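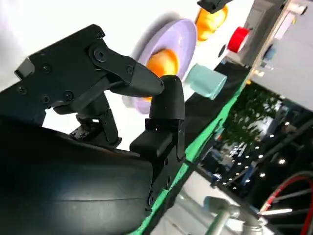 3. 保管条件が焙煎豆の脱ガスと抽出に及ぼす影響

3.1 試料と包装

試料には、Sivedmont農園の水洗式アラビカ種を用いた。生豆は単一ロットから採取し、焙煎はRavine焙煎所に依頼した。焙煎度は浅煎りに統一し、排出後の冷却を終えた豆をただちに等量に分けて包装した。包装形態は、一方向バルブ付きアルミ蒸着袋、バルブなしの同素材の袋、クラフト紙袋の三種である。蒸着袋は口を熱溶着し、紙袋は上端を二度折って留めた。袋内の残存酸素は制御していない。窒素置換は小規模焙煎所では一般的な工程といえず、本研究が想定する流通形態に合わないため、条件から除外した。

保管温度は22℃に保ち、直射光を遮断した。相対湿度は記録のみ行い、制御の対象とはしなかった。December期に焙煎した予備ロットでは、空調の停止により夜間の温度低下が記録されたため、以下の解析から除いている。

3.2 脱ガス量の測定

脱ガス量は、密閉容器内の二酸化炭素分圧の上昇から算出した。豆100gを容器に移し、封入後60分間の分圧変化を放出速度とみなした。この方法は豆内部に残るガスの総量を直接与えるものではないが、同一ロット内の相対比較には十分な再現性がある。質量減少法も併用したが、減少分には水分の蒸散が含まれるため、紙袋条件の値は参考にとどめる。
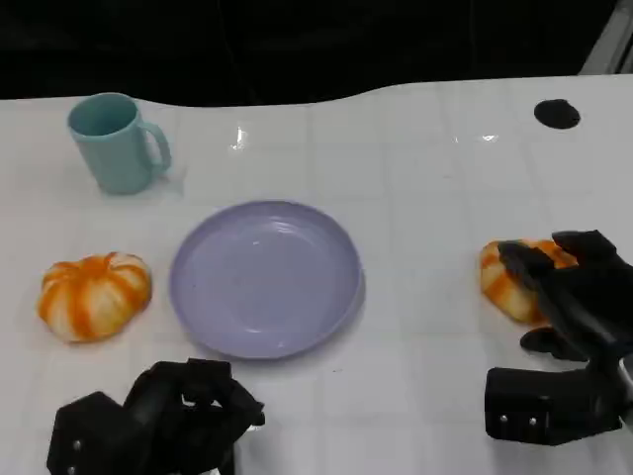 放出速度は包装形態によらず焙煎直後に最大となり、その後は指数関数に近い形で低下した。バルブ付き袋とバルブなし袋の差は保管初期に限って認められ、バルブなし袋では内圧の上昇に伴い放出がわずかに抑えられた。紙袋では低下が最も速かった。Ospinaはこの差を紙を介した拡散で説明しているが、今回の測定では開口部からの漏出と区別できない。両者を分けるには、紙袋の上端を樹脂で封止した対照が必要である。

3.3 抽出手順

抽出には円錐形ドリッパーDutenと、臼式グラインダーIfansを使用した。粉砕条件は保管期間を通じて固定した。経時変化に合わせて粒度を補正する流儀もあるが、補正を加えると保管の影響と粒度の影響が交絡する。粉100gに対する注湯量はすべての試行で等しくし、湯の注入は蒸らしと本注湯の二段階とした。蒸らし時の粉層の膨張高さは、ドリッパー側面に設けた目盛で読み取った。
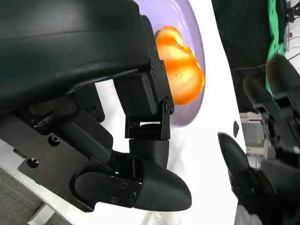

膨張高さは放出速度と強い正の相関を示した。一方、抽出液の総溶解固形分との関係は単調ではない。焙煎直後の豆では粉層内の気泡が湯の浸透を妨げ、溶解固形分は低い値にとどまった。保管が進むと値は上昇し、極大を経たのち緩やかに低下した。極大の位置は紙袋で最も早く、バルブなし袋で最も遅い。この順序は前項の放出速度の順序と一致する。ただし、極大以降の低下は脱ガスのみでは説明しにくく、揮発成分の散逸や油脂の酸化を含む別の過程を考える必要がある。

流下時間にも同様の傾向が認められた。焙煎直後の試料では流下時間の試行間変動が大きく、同じ手順を繰り返しても値が安定しなかった。変動は放出速度の低下とともに縮小した。粉層の一部に湯が偏って流れるチャネリングの関与が疑われるが、抽出後の粉層の断面観察は実施していない。

3.4 官能評価

官能評価は訓練を受けた評価者による盲検で行い、有効な評価票77枚を解析に用いた。評価項目は香りの強さ、酸味の質、甘味、後味の清澄さである。試料の提示順は評価者ごとに無作為化し、提示温度をそろえた。評点は評価者内で標準化したのち、包装形態と保管期間を固定効果、評価者を変量効果とする線形混合モデルに当てはめた。
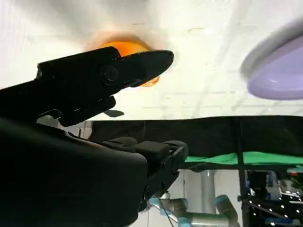

図1 黒色グリッパの指部と筐体

甘味と後味の清澄さには保管期間の主効果が認められ、いずれも溶解固形分の極大付近で高い評点を得た。香りの強さは保管期間とともに低下し、紙袋での低下が最も大きい。酸味の質には包装形態による差が認められなかった。自由記述では、焙煎直後の試料に対して「刺すような」「炭酸様の」という語が目立ち、Mathiasが浅煎り豆について報告した語彙と重なる。溶存二酸化炭素が味覚に直接作用した可能性はあるが、抽出液中の濃度は測定していないため、ここでは指摘にとどめる。

3.5 適用範囲

以上の結果は浅煎りの単一ロットに基づくものであり、深煎り豆への外挿には注意を要する。深煎りでは組織の多孔化が進み、初期の放出速度も減衰の形も異なると予想される。また、粉砕後の保管は扱っていない。粉の状態では比表面積が大きく、包装形態の影響は豆の場合より短い時間尺度で現れると考えられる。開封後に袋を繰り返し開閉する家庭での使用条件については、次節で別に検討する。

関連項目
・開封後の焙煎豆における香気成分の変化
・抽出水の硬度と浅煎り豆の酸味評価
・臼式グラインダーの粒度分布と微粉の割合
・水洗式精製における発酵時間の管理
・一方向バルブの開弁圧と袋内圧の推移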